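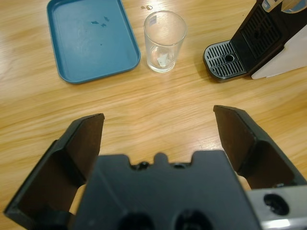

I joined the robot club in Sultby because I wanted to learn something useful, and by August I had learned that a coffee machine can be operated perfectly well by a person. Our project for the Fladholm open day is called Pan. Pan is one arm and a laptop that gets hot enough to iron on, and its job is to pick up a drinking glass, put it under the coffee machine and then leave well alone. The club gave us a wooden table, a blue plastic tray and access to the coffee machine, which the people in the next room still regard as theirs. I would have picked a mug. A mug has sides you can see. We have a tall clear glass, and with the jaws wide open and a good stretch of bare table still to cross, Pan has plenty of time to wonder whether the thing exists.

The trouble with clear glass, if you have never tried to explain one to a computer, is that most of it looks like whatever is behind it. Put it on a table and it is mostly table. Then the light catches the rim and for a moment the program is very sure indeed, usually of the wrong place. We spent two evenings tuning the part that finds edges and ended up with something that could find the edge of the tray, the edge of the drip tray, every slot in the drip tray, and my sleeve.

So we went the other way and taught it by doing. One of us steers the arm through the whole thing by hand, the computer records it, and after enough of these it is supposed to get the idea. We have 987 recordings now. I steered a fair share of them, and I can report that steering a robot arm towards a glass for an entire evening is like parking a very small caravan, over and over, with someone behind you saying "left a bit".

Things I have learned from this, in no order:

The arm copies everything. I have a habit of stopping just short of the glass to have a think. Pan now stops just short of the glass to have a think. It has nothing to think about, but it looks marvellous doing it.

Tape marks on the table are cheating. We had a lovely run where it worked every single time, and then somebody wiped the table down and the glass went back a hand's width to the left. Pan closed firmly on the air where the glass used to be, lifted the air, and delivered it to the coffee machine. We now move everything between goes, tray included, and the success rate has come down to something we can believe.

Squeezing is a matter of opinion. The first setting let the glass slide out. The second made a noise I didn't like. We went through a box of cheap ones before settling on a third, and I still stand slightly further back than I need to.

The open day rules say each team gets 20 tries in front of the judges, and the glass has to end up under the spout without touching the machine. Our best session so far was 40 tries, of which I'd call just over half respectable. A few more were what the team from Divside would call respectable, and Divside are generous, mainly to themselves. They are stacking blocks. Blocks! Solid, square, brightly coloured blocks that stay where they are and look like blocks from every side. I have nothing against blocks. I would simply like it noted on the score sheet.

There is talk of getting to 3,000 recordings before we go. I did the sum on the back of a biscuit packet and then turned the packet over and had a biscuit. If we split the evenings fairly it can be done, though we have never split anything fairly, including the biscuits.

Next session is the bit I've been dreading, when we train it again from scratch with the new recordings and see if it has forgotten how to let go. It did last time. It carried the glass to the machine, set it down beautifully on the drip tray, and then just held on to it until one of us switched it off at the wall. If anyone has got past this with a two-finger gripper, the comments are open. I've already tried adding more examples of letting go, and I've tried swearing.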